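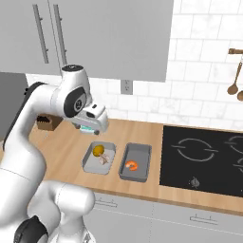

Olholm opens Andau kitchen sim pack to outside buyers

FLISTPORT – Olholm is selling its kitchen simulation pack on its own from July. Until now you only got it bundled with a full Andau support contract. Price is $433 a seat per year, or $1,309 for a lab license with no seat limit.

In the box: one kitchen, one arm, 40 ready-made countertop tasks. Sorting food between trays, reaching for containers, that kind of thing. Runs on a single desktop graphics card, the company says. No cloud account needed.

"People kept asking for just the kitchen," said Caradog Owen, product lead for Andau. "So fine, here's the kitchen."

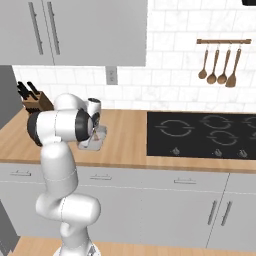

Owen's team spent most of the spring on objects that give simulators trouble. See-through stuff mainly. The semi-transparent container on the counter, with the wood tone coming faintly through its sides, is the sort of target buyers can train a gripper on. Lighting and object postions can be shuffled between runs.

Figueiredo, which resells Olholm software to colleges, has ordered 600 seats for the fall term. It wants a second kitchen layout too – Olholm would not give a date for that one.

Existing Andau customers get the pack at no charge untill their contract is up.

Contact the newsdesk | © Flistport Trade Wire | Back to top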